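Stakstead Members' Forum: Markets and Currency
Last updated: Dec 12, 2020
Reading time: 2 min

We use cookies to keep you signed in. By continuing to read this board you accept our cookie policy.

Thread: Dollar exposure ahead of the central bank meeting

E_Quintero
Members are invited to comment on the proposed treatment of our dollar balances before the rate decision. The currency has weakened against the euro for most of the period since June, and the policy statement is expected to leave rates unchanged. The question is whether the forward cover placed through Neltance should be renewed at its present level of 80 percent or allowed to fall. My own preference is for renewal. The cost is known, and our supplier invoices for the first quarter are already fixed in euros.
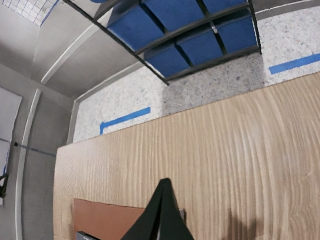

Wood-grain tabletop with black gripper, computer rendering.

WHemmin
I thank Mr. Quintero for setting out the question, but I do not agree with his preference. Cover at 80 percent was set when the range of likely outcomes was much wider. Renewing it now would lock in a rate that already reflects most of the bad news. I would support half that level, with a review once the statement and the new projections have been published.

I would also ask that the cost be stated in full. The note circulated to members gives the forward points but leaves out the arrangement fee, which was 700 dollars on the last renewal.

ledger_north
Seconding the request on fees. Could the original poster also confirm whether the Agbenyega account is included? It was reported separately in the June paper, and members may be reading different totals.

E_Quintero
The Agbenyega account is included. The fee was omitted in error and I regret the oversight. With the fee added, the full cost of renewal comes to 1,794 dollars for the quarter.

On the main point, I remain of the view that a review after the statement would come too late. Spreads widen in the hours before a decision and do not always narrow again the same day.
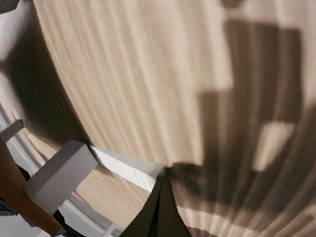 Trading is also thin in the last weeks of the year, and an order placed then may be filled at a worse price than the one quoted. A member who wishes to wait should be prepared to accept that risk in writing.

WHemmin
Thin trading can help as well as harm. I would further point out that 2 of our last renewals were placed early on the same reasoning, and both were above the rate available a week later. I do not say that this will happen again. I do say that the record should be in front of members when they vote.

staltside_desk
Posting for the Staltside branch. We hold no strong view on the percentage. Our concern is the length of the contract. A three-month forward runs past the next meeting as well, so members would be taking a position on both decisions with a single vote. A shorter contract would meet part of Mr. Hemmin's objection and would leave the invoices covered through January. 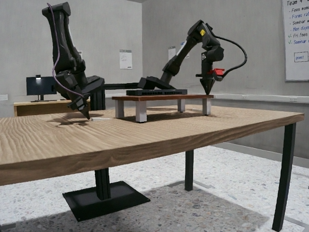 Wooden table with two black robot arms, computer rendering.

ledger_north
The shorter contract seems reasonable, although it would carry its own fee. Has Neltance quoted for it?

E_Quintero
No quotation has been requested. I will ask for one and post the reply in this thread. Until it is received, the proposal stands as written.

WHemmin
I am content to wait for the quotation. My objection to the 80 percent figure is unchanged, whatever the length of the contract.

Sign up for the Stakstead newsletter to receive market notes by email. You may unsubscribe at any time.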